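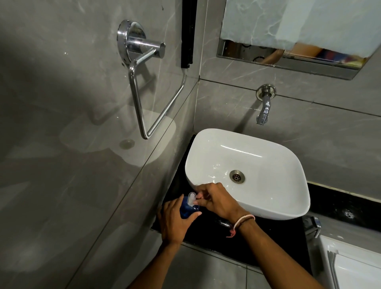 Refill trial, Idham house - progress so far. The trial covers shared bathrooms at all three houses, Gotdale, Idham and Drummond, and the question is still the one in the original bid: will residents keep using small refillable bottles if we stop buying throwaway minis. Short answer is mostly yes, with one real problem, the caps. The blue bottle has a flip cap in a cloudy white plastic and it takes two hands, one to hold the bottle and the other up on the cap. Fine for most people. Not fine for residents with sore or weak hands, and that's a good part of Drummond.

Numbers for the period

Bottles given out, all houses: 1,177
Came back for refill: 955
Lost, split or thrown out: 188
Rest still out with residents or in bags in the office. Will chase.

Drummond returns lag behind the other two. Partly the caps, partly we started there late (September, boiler work). Full split by house will come with the spreadsheet, which isnt finished.

What we did

1. Bathroom check at Idham. Wanted to see where people really open and use the bottles, as the form only asks "where is it kept". At Idham it's the sink. The basins there sit up on top of a black stone counter, so the rim is high and the bottle gets handled at the front edge. Not much flat space in front. Anything put down there is close to the drop, and we have had two split bottles from the floor. Gray tile all round and hard underfoot too. Suggest a small tray or a stick-on shelf, cheap, and leave the towel holder alone on the left wall as residents do use it.
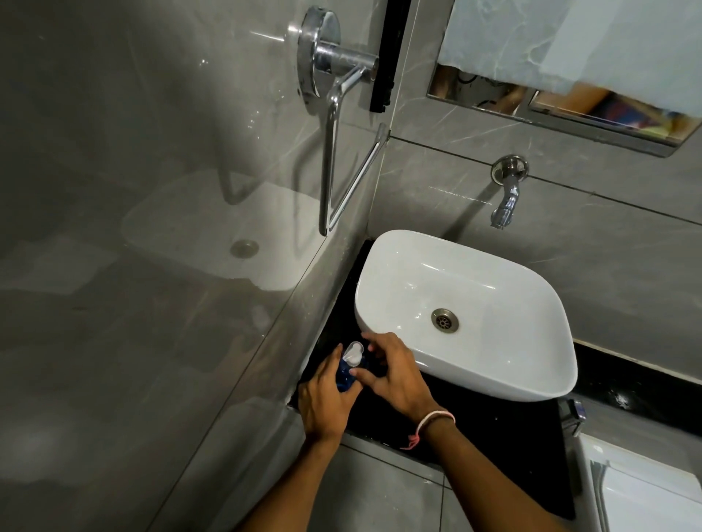
2. Cap feedback. Asked residents to rate the cap easy, ok or hard. 70 cards back. "Hard" came up far more than we expected and nearly always with the same comment - have to dig a nail in. One person wrote that they leave it open all the time, so it leaks in the wash bag. We have asked Fenard, who supply the bottles, for a cap with a wider lip. They say they can send samples, no date yet. Price per bottle would go up a bit, still inside the budget line if we drop the printed labels.

3. Labels. Speaking of which. They come off in the shower. Paint pen on the base has lasted better so far and costs next to nothing. Would like your OK to move the rest of the label money to caps.

4. Refill point. Gotdale and Idham both running from the laundry room, Sunday evenings, no complaints. Drummond refill point was in the hall and got moved twice. Now in the kitchen passage. Staff there say it's better, too early for figures.

On the bathrooms again, we would like to do the same check at Gotdale and Drummond before ordering any trays. The counters are a different depth in each house and I don't want to buy one size and find it hangs over.
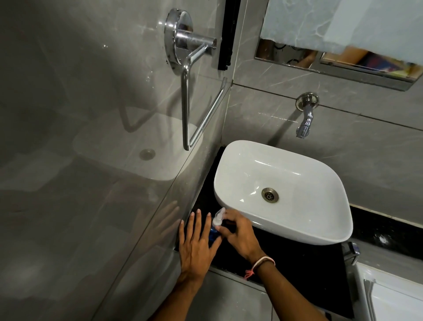 Gotdale has pedestal sinks on the top floor, no counter at all, so a tray won't work there and it would have to be a shelf. Drummond I havent measured. Can do both in one trip if the van is free.

Spending is under plan, mainly becuase the second bottle order is on hold until the cap samples come. Receipts are scanned and in the shared folder under Refill.

Needed from you

- OK to move label money to caps
- OK to hold the second order one more month
- a yes or no on trays, even a rough one

Next report after the Drummond check.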